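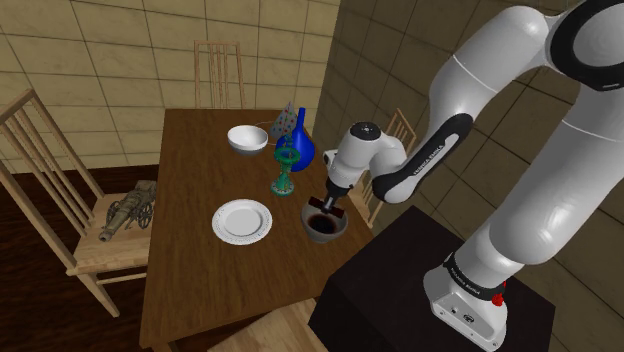
Rundgate Student Robotics Club, Simulation Team

Club pages > Reviews > Software > Domum dining room pack

Search reviews Go

Domum dining room pack (Ploler), reviewed after one semester

Mar 16, 2021

We bought Domum back in November with what was left of the fall budget, and I've been promising a write-up ever since, so okay, this is it! Short version: I like it a lot, I'd buy it again, and I have a list of complaints that I'm going to get to.

Domum is a set of furnished rooms for the simulator we already use. You get the room, the furniture, a pedestal with the arm on it and a big library of small objects (142 in our version) that you can drop onto whatever surface you want. The student license was $80 for the whole club. Six of us are on the sim team this year and we all run it on our own laptops, which matters because getting everybody into the lab on the same evening is basically impossible.

We spent nearly all our time in the dining room. It's a long wood table, chairs around it, tile walls, and the arm off to one side. Our project is a tabletop pick and place: grab a dark red cylinder next to a gray bowl, put it on a white plate, don't knock into anything. Sounds easy, right? Our old practice scene was a flat gray box with colored cubes on it and we had gotten pretty smug about our scores there. The first evening in Domum took care of that. The cylinder is skinny, the bowl has a tall rim, and if your approach angle is off even a little the fingers go straight into the side of the bowl.

The thing I love most is the clutter. You can put a blue vase, a party hat, a green stand, a cannon on a chair seat, whatever you feel like, and save the layout under a name so everyone else on the team can load the exact same table. Before this we were emailing each other text files of positions (don't do this). Now somebody says "load Ninh" and we're all looking at the same thing. Ninh is our name for the messy layout, by the way, it isn't in the pack, so please stop asking me where to download it.

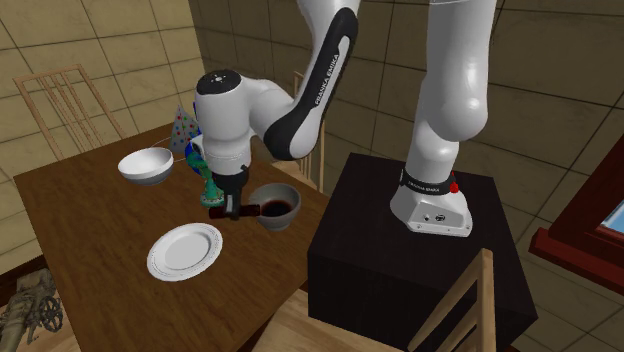
Reaching for the cylinder beside the gray bowl, dining room scene.

Looks are good, better than I expected at this price. The wood grain on the table is nice and the arm casing has a proper shine to it. Does that matter? For our vision code, yes, quite a bit. The cylinder is dark red on brown wood, and whoever wrote our first color threshold (me) found out that it also matched big stretches of the table. I ended up training on the view from the pedestal side plus the gripper view together, and that worked much better than either one by itself.

Now the complaints. Load times are rough. On my laptop the dining room takes long enough that I go fill my water bottle. You can switch off the wall textures in the settings and that helps, but the setting goes back to default every time you update, which drove me nuts.

Contact is the other one. Bowls are fine, plates are fine, but thin objects sometimes jitter when the fingers close on them. We lost 4 full runs to a cylinder that shot off across the room like a bar of soap. Turning the time step down fixed most of it. I wish the manual had said so, because I found it by messing around late at night.

Camera placement is easy to get the hang of. There's a fixed room view you can drag anywhere, and one that rides along with the gripper looking down between the fingers. I'd tell any new member to start with the second one.

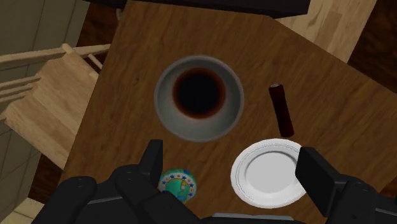

It teaches you a ton about your own grasp, mostly how much of the table you lose once the fingers are in the way. We had a bug for two weeks where the arm drifted right on every approach, and I only caught it when I quit looking at the plots and watched that view at quarter speed. Sign error in the wrist offset. Sigh.

Documentation is so-so. The object list is complete and has sizes and weights, great. The scripting section is short, and half the snippets use names from an older version, so you'll be guessing a bit. Ploler did answer my email in a couple of days and the answer was correct, so points for that.

If your club is brand new I'd stick with cubes on a box for the first few weeks and get your code moving an arm at all. If you're past that and your scores look too good, get this and make a messy table. We're using the dining room for the spring challenge too, and the layout files are in the shared folder under sim/domum. Please don't save over Ninh, make a copy first!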